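Progress report to the Collado fund, April 13, 2026
Prepared by Julián Paredes, suturing practice program, Aser

In this period we completed 33 of the 70 practice sessions that are foreseen until July. The work was on the first part of the plan: how to take the curved needle, how to turn it in the jaws, and how to pass it through the practice tissue without pulling the edges.

The needle handling is improving, but more slowly than I wrote in the last report. The trainees still hold the needle too near to the tip. Jolene Grimshaw now gives a short correction after each session — this was her proposal, and I think we should keep it.

Two deliveries of suture material from Brandell came late. We moved 2 sessions for this reason and the budget is not changed. Knot tying will start when the needle part is finished.
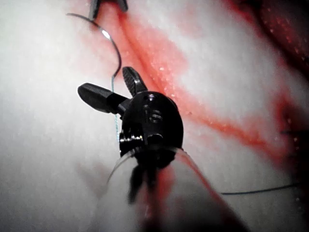 Will the late deliveries change the end date of the program?
The end date stays in July, and the 2 moved sessions are already in the new calendar.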